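Moving the pantry out of the kitchen

We moved into this house in May and for the first few months the food went wherever there was a gap. Flour sat with the saucepans. Tinned tomatoes were in three different cupboards, which meant I kept buying more of them. The kitchen has one proper bank of cupboards and a narrow one beside the fridge that's too deep to be any use past the front row.

What we do have is a hall cupboard. It's between the laundry and the back door, and the previous owners used it for coats. It doesn't get any sun and it stays cooler than the kitchen through summer. I'd been putting the vacuum cleaner and the ironing board in there, along with a bag of things meant for the op shop.

My aunt, Lleucu Wynne, kept a pantry like this for most of her life. Hers was off a verandah in a weatherboard house and she had a rule that anything you couldn't see from the doorway would end up in the bin. I used to think she was being fussy. Then I cleared out our deep cupboard and found a packet of barley from two houses ago.

So the first job was shelves. The cupboard had one, up high, with a rail under it. I took the rail out, filled the holes and put in four shelves on plain metal brackets. The two lower ones are deep enough for a big bag of rice and the upper ones are shallow, one jar and a bit. Shallow shelves look like a waste of space when you're standing there with the tape measure. I'd make them all shallow if I did it again, apart from the bottom one.

The timber came to $39, as I already had paint and most of the brackets. It took a weekend, and then the paint needed longer to cure than I gave it, and a couple of jars have left rings.

I went back and forth on containers. There are whole websites given over to matching ones, and I can see the appeal, but I wasn't going to spend that sort of money on lids. We kept the jars we had. Anything that comes in a decent bag stays in the bag with a peg on it. The loose stuff – stock cubes, sachets of yeast, the ends of packets – goes in baskets, and the onions and potatoes have their own, kept well apart from each other.

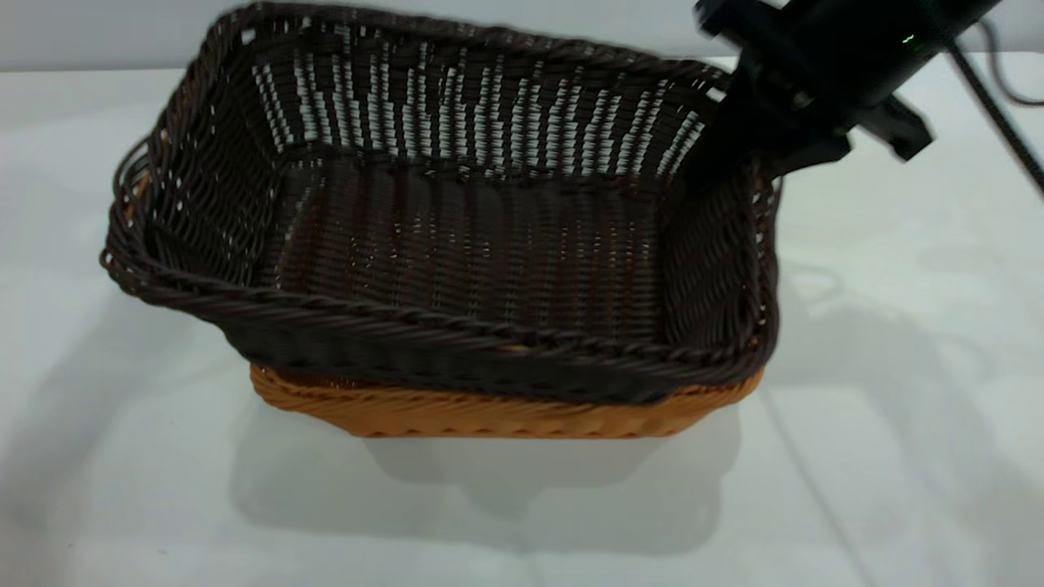 Is it worth labelling everything? Only the flours and the things that look alike once they're out of the packet. I have plain, self-raising, bread and besan, and I've made a very flat sponge by trusting my memory. I use masking tape and a marker and write the month it was opened. The rest I can recognise by sight.

Potatoes were the thing I got wrong. I had them on the upper shelf to start with and they sprouted quickly, because that shelf backs on to the hot water pipe. I hadn't thought about where the pipe ran. Down on the bottom shelf they last well. The onions took over the pipe side for a while and didn't like it either, so now that end holds salt, vinegar and the cake tins.

Pantry moths are the other thing to watch for. We had them at the old place and I don't want them again. Everything new in the way of flour, nuts or oats goes into the freezer for a few days before it goes on the shelf. It's a nuisance when the freezer is full. I also wipe the shelves down with a bit of vinegar when I think of it, paying attention to the corners and the bracket holes, where crumbs collect.

The walk is a bit of a bother. It's nine steps from the stove to the hall cupboard, and when you're halfway through a white sauce and need the nutmeg that's far enough. I've put a small tray next to the stove with oil, salt, pepper, and whatever spices we're using that month. The big containers stay in the hall and I top up from there. My partner still walks out for one thing, comes back, and walks out for another, but he did that in the old kitchen too.

The saucepans now have a cupboard of their own, and there's a clear bit of bench where the cereal boxes used to be. We've stopped doubling up on tomatoes. I do one look through the shelves before the shopping gets done and write the list standing in the doorway, the way Lleucu did.

Still to do: a light. At the moment I use the torch on my phone, which is fine until you need both hands to get the rice down. There are battery ones at the hardware shop and I'd rather not pay an electrician for a cupboard. The ironing board also needs somewhere to live. It's behind the bedroom door for now and falls over if you open the door too far.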